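Day three of clearing the flat before the move to Pidholm. The big jobs are done. What's left is the stuff that has no drawer, no shelf and no known owner.

My method, such as it is: everything homeless goes in the big grey bin on the table. When the bin gets annoying, I deal with the bin. The bin is extremely patient and so, sadly, am I.

Current residents include blue-framed sunglasses, one green toy brick, a tape measure the size of a keyring and a drinks can that should have gone straight to recycling. I have a degree.
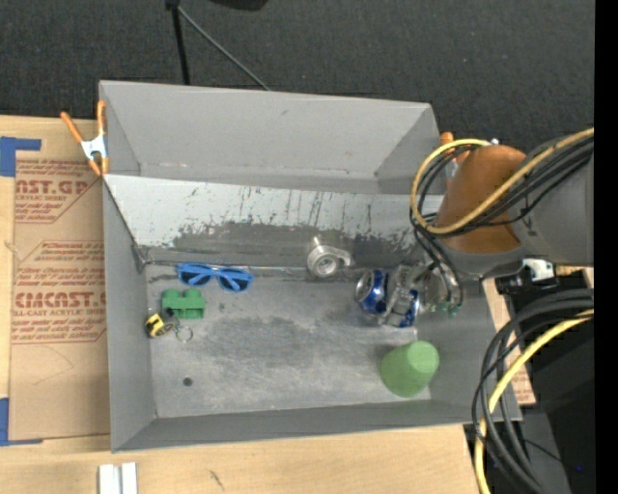 How long do you keep odds and ends before getting rid of them?

Until 22 Jun 2023, when the van comes. Anything I can't name a use for by then goes to the charity shop or the tip.

Ita Nic Giolla, who has moved 6 times and never lost a teaspoon, tells me a tape measure that small is "for measuring regrets". It's staying. I've got shelves to put up and the proper one is in a box marked KITCHEN 4, under the fondue set.

The toy brick is a harder case. There are no children here. I trod on it in December and kept it, presumably as evidence.

Sunglasses: keeping. I own 3 pairs and can only ever find the one I dislike.

Can: recycling. I'm walking it down now, before I sit back down and it gets forwarded to the new address.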